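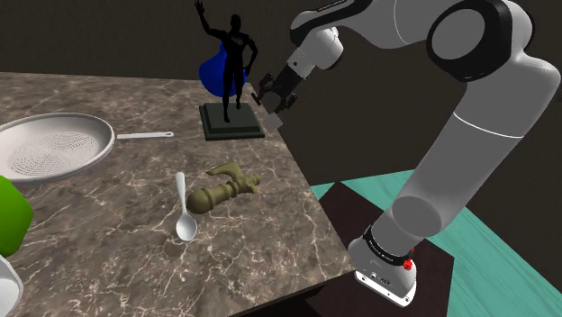
Timing loop set-up, club endurance events. Read all of it before you unroll any cable. The Prurnik box needs a flat, hard surface next to the pit wall, and any table will do, even a marbled top like the one with the frying pan on it, but clear the cookware off first and keep metal well away from the antenna lead. Box goes label up.

1. Lay the loop straight across the track at the start line. No kinks.
2. Tape both edges. Tape again over the joins – slicks will lift a single layer.
3. Run the lead back to the box. 20 meters max. Do not coil the spare.
4. Power on. Wait for the green light, 40 seconds.
5. Open Hillura on the laptop, pick Endurance, set race length. 12 hours is the default, change it if yours is shorter.
6. Walk one transponder over the loop. You should get one hit. Two hits means the loop is crossed, go back to step 1.

Note: driver changes are logged off the second transponder, so every car in a shared drive needs both fitted. Check at scrutineering, not on the grid.

Note: Hillura holds 500 laps per car before it writes to a new file. Dont close the old one mid-race.

CAUTION: never cross a live track to fix tape. Ask race control for a full course yellow and wait untill they confirm it.

CAUTION: box is not rainproof. Cover it, leave the vents open.

At Didodberg the pit wall socket drops out when the garage heaters are on. Use the battery pack there, fully charged, spare on the shelf.

Loop still dead after step 6? See Faults, next section.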